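Cedeck hardware wallet

Cold storage for your coins. Plugs in by USB, no battery, no Bluetooth. In stock now, last order day before the break is December 6, 2019.

Price: $300 single, $400 for the twin set (2 devices, same seed, one lives somewhere else). Prices in Canadian dollars, tax extra.

What it does

Keeps your private keys off your computer. You sign on the device, press both buttons, done. The signed transaction goes back over the cable and the key never leaves. Works with the Primska desktop app on Windows, Mac and Linux. Phone app is coming in January - don't buy it for the phone app yet.

Coins supported: Bitcoin, Litecoin, Ether and most of the usual tokens. Monero no. We get asked alot. Still no.

Set up

Charge nothing, install nothing on the device. Plug in, pick a PIN, write down the 24 words on the card. Pen, not pencil. Do not photograph the card. Do not put it in your email drafts. Then wipe the device and restore it from the card once before you send any real money to it. Takes ten minutes and you'll know your handwriting is readable.

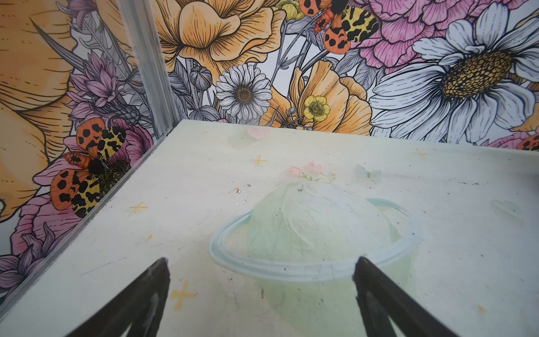
Firmware gets updated through Primska as well. Check the fingerprint on the screen matches the one in the app before you say yes. If it doesn't match, unplug and write to us.

What's in the box

Device, short cable, two recovery cards, a grey sleeve. The Hemasus steel backup plate is sold seperately and fits the same 24 words.

Shipping

Tracked only, signature required. Plain envelope, no logo on the outside. We don't ship to PO boxes. Rural addresses can be slow, give it an extra week.

Returns

Sealed box only. Once the seal is cut we can't resell it, you wouldn't want one either. Faulty units get replaced, two year warranty, keep your order number.

Lost your words AND your PIN? We can't get in. No back door, no master key. Please don't phone about this one.

Wholesale and shop orders - Embla Bakke. Tech questions - Helge Torvik, use the contact form and put your firmware version in the subject line or it goes to the bottom of the pile.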